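3/10/26 – dye bench, second notebook

Well, I finally sat down with the tea and the whole stack of swatch cards and tried to make some sense of the winter's madder baths, which I've been promising to do since the new shelves went up. Apologies in advance to anybody who has to read my handwriting on the cards themselves. I'm copying the useful parts in here so they live in one place.

The short version is that the Lindano cotton is still giving me a browner red than I want. It scours nicely, it takes the alum without any fuss, and then it comes out of the madder looking like an old flowerpot. A handsome flowerpot, I'll grant it, but Detlef wants the warm pink-red from the August batch and so do I, and I did not write down enough in August. (Lesson learned, again. I say this every year.)

What I do have from August is one card with "521 g dry cloth, Böttcher root, slow" on it and a smear of something on the corner. Slow meaning what? I remember sitting out by the back door with the pot and reading most of a library book, so I'd guess the whole afternoon. The root was from the last of the Böttcher sack, coarser than what we buy now, and I've wondered more than once if the coarse cut matters more than I give it credit for. 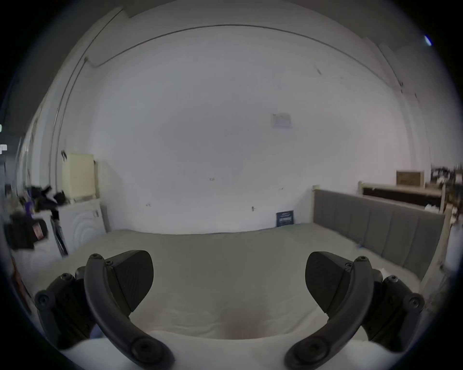
*A room with a bed under a beige cover and a gray padded headboard*

So, the plan for the next round. I've cut 21 strips from the same length of Lindano, all scoured together so there's no arguing about it later, and they'll be mordanted together too. After that they split up. One lot goes in the new fine-ground root, one lot in what I could sweep out of the Böttcher sack, and the last lot goes in the fine root tied up in a muslin bag, which was Detlef's idea and a good one, because picking grit out of wet cotton is nobody's favorite chore.

Temperature is where I suspect I've been careless. I keep the pot on the little burner and get to chatting, and looking back at the cards there are two baths where I noted 159 F at the start and then nothing at all until I lifted the cloth. Madder goes brown if you let it get too hot, everyone who taught me said so, and I know perfectly well that burner creeps. This time the thermometer stays clipped to the pot and I write down a reading whenever I stir.

Water next. Flaker swears by a spoonful of chalk in the bath, and our tap water here is softer than what I grew up with, so I'd like to try it on a few strips from each lot. Keep the chalk strips knotted at one corner so we can tell them apart! I used safety pins last time and got rust marks, lovely gray ones, entirely useless.

Detlef has penciled in that 200 g of root would be plenty for all the strips. I'd have gone heavier, but he's usually right about quantities and I'm usually right about color, so we'll go with his number and see.

Still to do: rinse the big Jetden pot properly (there's onion skin stuck under the rim), find the other wooden spoon, ask Flaker how much chalk he calls a spoonful. Leave the strips soaking overnight before the mordant.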